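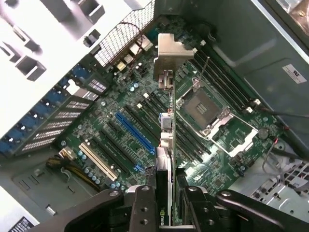 Can I buy a second-hand office tower and turn it into a quiet home server for photos and music?

An old office workstation is one of the best starting points you can get, as long as you have room for it and don't mind a bit of weight.

5 min read

Posted by Zlata Semeniuk

A bit more background. I've got 608 GB of family photos and ripped CDs spread over two laptops and a drawer full of USB sticks, and I'd love it all in one spot. There's a place in Droltivbridge selling off ex-office towers on Monday and I'm tempted. It would live in the hall cupboard next to the modem. Worried about noise, the power bill, and whether I'll be in over my head. I've never set up anything like this.

Pylyp Fedoruk

Oh, do it! I've been running one for years and it's still my favourite thing in the house. Mine cost $143 and it holds every photo we've taken since the kids were born.

Noise first. The fans are big and slow, so at idle you'll hear the modem's little whine before you hear the server. The drives make more racket than anything else, and a cupboard door takes care of most of that. Leave a gap at the bottom for air though, cupboards get stuffy in January.

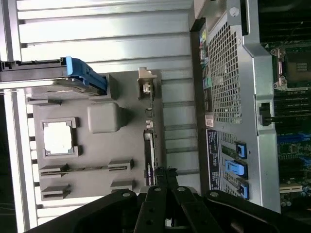
For drives, buy two the same size and mirror them, so one can die without taking your photos with it. Mirroring isn't a backup – if you delete a folder by accident it's gone from both. Get a USB drive as well, copy everything across once a month and leave it at your mum's or in your desk at work.

Power: borrow a plug-in meter and check before you commit. Plenty of libraries lend them out. If there's a graphics card in it that you don't need, and the processor has its own graphics, pull the card and measure again.

Software is the fun part. I use Prikoton, which you run from a web page on your laptop, so you only need a monitor for the first evening. Start with one shared folder and get that working from every device in the house. Then add music. I tried to do the lot in a weekend and ended up with 17 copies of the same Christmas album.

Check before you hand over any money:

1. Ask to see it start up and get as far as the settings screen.

2. Have the side panel taken off and look for spare drive bays and power leads to reach them.

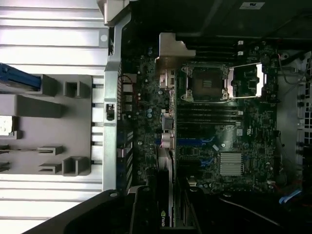
3. Ask how much memory is fitted. Eight gigs is plenty for photos and music.

4. Make sure no one has left a password on the settings screen. It can be a real pain to clear.

5. Measure your cupboard! Depth especially, with the cables sticking out the back.

Yip

just get a small box with two bays from emimgate and be done with it. uses less power and fits on a shelf. towers are massive

Zlata Semeniuk

Thanks both! Measured the cupboard and there's enough depth if I move the vacuum cleaner, so I'm going to have a look at the towers. Pylyp, does Prikoton sort photos by date on its own or do I have to organise the folders first?

Pylyp Fedoruk

It reads the date from each photo, so just dump them in. Scanned prints are the exception – they'll all show up under the day you scanned them, so give those their own folder and fix the dates when you've got a rainy afternoon. Let us know what you bring home!

Search help topics Enter a keyword Go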